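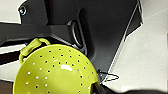 A yellow-green plastic colander with a looped handle.

News > Local > Food & Home

We use cookies to remember your settings and to count visits. By staying on this page you accept this. Manage choices

Shared kitchen asks renters to pay for colanders by color

The McAlister shared kitchen wants its renters to stop draining pasta in the same colander that somebody else used for shrimp. Few people would argue with that. Whether it takes a color system, a wall chart and a monthly fee to get there is another matter.

Under rules sent to renters this week, every colander, strainer and salad basket in the building will be assigned a color. Yellow-green is for washed produce. Blue is for seafood, red for raw meat and white for cooked pasta, rice and beans. Metal colanders, which many cooks like because they can take a beating, will be removed from the shared shelves.

The change was drawn up by Skosumeo, the firm that has run the kitchen on contract since November. It will supply the new plastic ware through Polisance, a restaurant supply dealer, and bill each renter $9 a month for what the letter calls "color-assured equipment access." The kitchen has 24 renting businesses, most of them one or two people making sauces, baked goods or boxed lunches.

Multiply that out over a year and it comes to $2,592, a lot of money for bowls with holes in them. Asked for the purchase price of the colanders, Skosumeo said the fee also covers replacement, labeling and staff training. It did not give a figure for any of those.

Rochelle Stubbs has rented a morning slot at McAlister for two years and makes bean salads for office lunches. She said she has no objection to colored plastic. Her trouble is with the sorting.

"I wash lettuce, then I drain beans, then I rinse tomatoes," she said. "Under this chart I need two colanders and I have one sink. Where does the other one go? They sent us a chart with 107 foods on it and I still can't find chickpeas."

A copy of the chart seen by this site does list 107 foods, in type small enough to need a second look. Chickpeas are missing, though "beans, cooked" is there under white. Tofu appears twice, once under white and once under yellow-green. Skosumeo said the tofu entry would be corrected before the rules take effect.

The firm says the plan is based on a cross-contact review by Datura, a consulting company it hired over the winter. The review has not been shared with renters. A two-page summary has, and it makes thin reading. It says colanders at the kitchen were "frequently observed in mixed use" but does not say how often anyone looked, over how many days, or whether a single customer ever got sick. It also says color coding "may reduce" mistakes – a claim that would be hard to lose an argument over.

Color coding is common enough in commercial kitchens, mostly for cutting boards and knives, and there is sense in it. People with shellfish allergies have good reason to care what their noodles were drained in. But a color only tells a cook what a colander is meant for. It says nothing about how well the last person washed it, and plastic ones with rows of small holes need a brush and some patience to get clean. The letter to renters has one line on washing, which asks them to be thorough.

Several renters have asked for a simpler fix. They would bring their own colanders, mark them with their business names and keep them in their lockers. Skosumeo turned that down, saying privately owned items "cannot be brought within the color assurance program." The same letter allows privately owned pots, pans, knives and sheet trays.

Stubbs said she bought her own colander last year at a discount store and will be taking it home.

"It's a perfectly good color," she said. "It's just not one of theirs."

The new fee will show up on next month's bills. Renters who don't want to pay can end their agreements early without penalty, the letter says, provided they give notice in writing. Skosumeo said some nine renters had sent in questions so far and that all of them would get an answer, though it did not say when.

Posted 13 March 2020

Filed under: Small Business, Kitchens, Consumer Watch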